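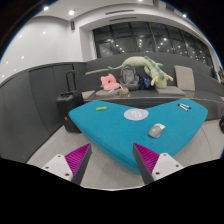

Duvton's Emley kit costs $400, and before you spend it, know that the first month of tidying is done by you. The kit is a hand-held gripper plus a subscription. You pick things up with it, the recordings go off to the company, and a robot arm (sold separately, no price yet) is supposed to learn your way of putting a room in order. The lounge is a fair place to start: a computer mouse, a round coaster and two markers with blue caps on top of a teal ottoman, all small enough to be annoying and none of them worth a special trip. By hand I clear a surface like that before the kettle boils. The gripper takes a good deal longer, and my thumb gets sore.

If you've bought one anyway, or been given one, these will save you some grief.

**Sort before you grip.** Decide where each thing lives first. The kit doesn't care if you dither, but you end up recording yourself dithering, and Duvton counts that against your monthly hours.

**Do hard surfaces first.** Upholstery gives when you press down, and a flat coaster on fabric is a miserable thing to pinch. Slide it until one side hangs over the edge, then take it from there. The manual suggests "approach from above." I tried that for 20 minutes one evening and would not recommend it.

**Turn a mouse sideways.** Go for the narrow width. From the front the fingers tend to ride up over the hump.

**Markers one at a time.** If two are lying side by side, nudge them apart with a closed gripper. Grabbing the pair sounds efficient until one rolls under the sofa.

**Leave the big stuff alone.** Plush toys, backpacks and suitcases are quicker with your arms, and I don't believe the claim on the box about "all household objects." Elin Trevor at Duvton support told me by email that large soft items are "on the roadmap." So is a lot.

**Wipe the pads.** Damp cloth, no cleaner. Lint builds up if you work on fabric.

**Check the renewal date.** The subscription rolls over in May unless you cancel in writing — the app has no button for it.

My neighbor Elfriede Bühler likes hers and has logged 138 sessions. She also says her coffee table has never been tidier, which I believe, given that she has cleared it 138 times.

I'm keeping mine until the arm has a price.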